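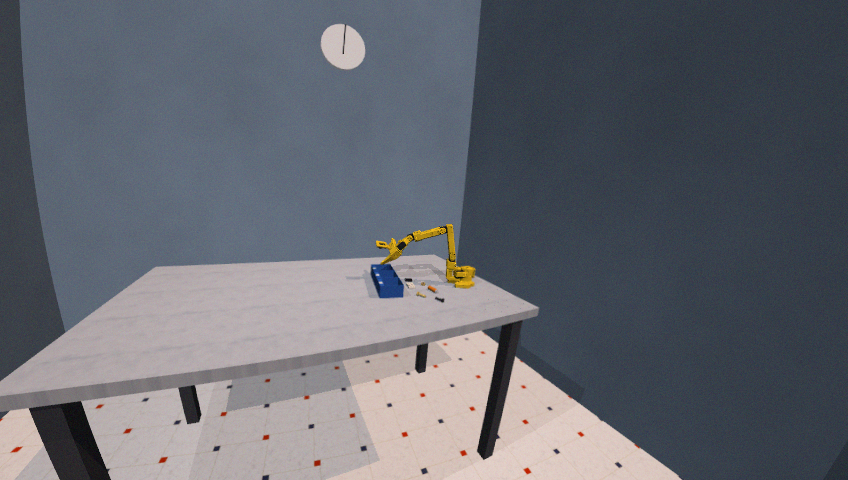 Figure 9. Sorting task in the simulator, arm over the blue bin.

Guides > Heron Robotics Club > Simulator > Setting up the sorting task

Set up the sorting task in the simulator before you book time on the club's real arm. Your code has to run here first.

1. Start Trirelel and open the Kawaguchi room from the scene list. Wait for the floor tiles to finish loading.

2. Add the yellow arm. It snaps to the mount point near the right side of the table. Leave it there.

3. Add the blue bin to the left of the arm's base, with a long side facing the base.

4. Open the parts tray and drop the small parts between the bin and the base. Keep them spread out. Parts that overlap at the start will jump when physics is turned on.

Note: The parts are small on screen. Zoom in before you move one, or you may grab the table.

5. Set the seed to 147. Everyone in the club uses the same seed for practice runs so that scores can be compared.

6. Move the gripper over the far end of the bin, just above it, and click Save Home. Every run starts from this pose.

7. Set the time limit to 45 seconds and press Run.

Caution: Do not raise the joint speed above 2 in the settings file. The simulator will accept a higher value, but the real arm will stop with a fault.

If the arm does not move, check that your script is saved in your team folder and that the Leller plug-in is turned on. Restart Trirelel after turning it on.

Save the log from your best run. You will need it to book the real arm.

Heron Robotics Club | Contact the club | Back to top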